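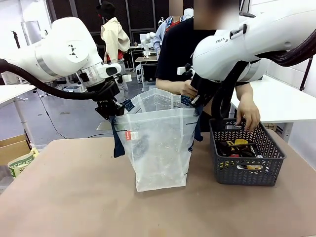 Two-arm bagging study passes its first milestone

The Greenwood group has finished the first round of its bagging study, which asks whether a two-armed robot can learn to hold a thin plastic bag open while a person fills it. The round ended in June with 428 recorded trials.

Bags are hard for robots because they change shape with every touch. Earlier work at Catudcombe used one arm and a wire stand, and the bag often slid off or folded shut when something heavy went in. The new method gives each gripper one side of the rim and trains both arms together, so that when one side sags the other moves to keep the opening wide.

Training used demonstrations only. Operators guided the arms through each hold while a partner passed items from a basket into the bag, soft things like clothing as well as hard ones. A policy trained on both arms at once kept the bag open to the end in 40 more test trials than one trained on each arm separately. Most of the remaining failures came at the first pinch, when a gripper picked up both layers of plastic.

Endang Pelupessy, who leads the study, will present the results at the Wednesday lab meeting in Cokum. The next round adds paper bags and bags with handles. Data from the first round can be requested through the Totel project page.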